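Notebook, chores bench
February 24, 2026

Carrying on from the drawer work. The question Themba wants answered by March is still the plain one: can we hand a tidy-up job to the arm and walk away from it. Writing down where I think we are before I forget.

Settings first. Left the Trullex planner at the same version as last time. Went back to the older grasp weights, the ones trained on 3,000 demonstrations, and kept the new set (3,833) for comparison. Speed limit at the wrist is down to 200 mm/s because the faster setting was making the drawers bounce when the arm let go of a knob. Xóchitl thinks the bounce is the furniture and would have happened at any speed. She may be right. Leaving it low for now.

Things that go well enough that I have stopped writing them up: finding a cup or bowl on a flat top, picking up an upright can, closing a drawer by pushing on the front. I would let it do those with a visitor in the room.

Things that don't go well: anything lying on its side, anything shiny, anything inside a box with walls. A can in a drawer is all of these together, so it makes a good test and a bad demo. When the can is upright on a table the fingers can come in from any direction. Inside a drawer the wrist has to clear the side wall and the front panel, and the planner gets cautious and stops short, or picks an approach that would put a finger on the wood. Depth readings off bare metal are also poor. On the Ragnarsson viewer the can shows up with a hole in the middle of it, and the grasp proposals collect around the ends where there are still points.

Tried the wider hand opening today. Better clearance around the can, worse clearance to the wall, as you'd expect. Next I want to try turning the wrist before it goes down into the drawer and not after. That is a change to the order of the waypoints and shouldn't touch the grasp model at all.
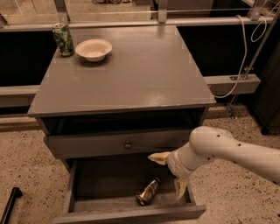

3 min read

Bottom drawer is the target. The green soda can and the bowl stay up on the nightstand and the arm is supposed to leave them alone. With the fingers open this wide, one of them goes down into the drawer beside the silver can and the other is still up in front of the upper drawer, so there are two surfaces to keep off at once. The low drawer makes the arm reach down from the right, and the elbow needs more room than I allowed for in the collision margins. Need to redo those margins with the drawer modeled open. The Trusari file only has it closed.

On the bigger question, my answer to Themba for now is no. A person does this without looking properly. The machine can do a version of it when the setup is friendly, and I can't yet say which setups are friendly until I run them. I'd want 100 trials in a row on one drawer with no hands on the stop button before I said anything stronger than that.

To do:
Redo collision margins, drawer open
Wrist turn before descent
Same trials on the 3,833 weights
Ask Brornov if the matte finger pads are back in stock
Xóchitl to check the knob screws on the nightstand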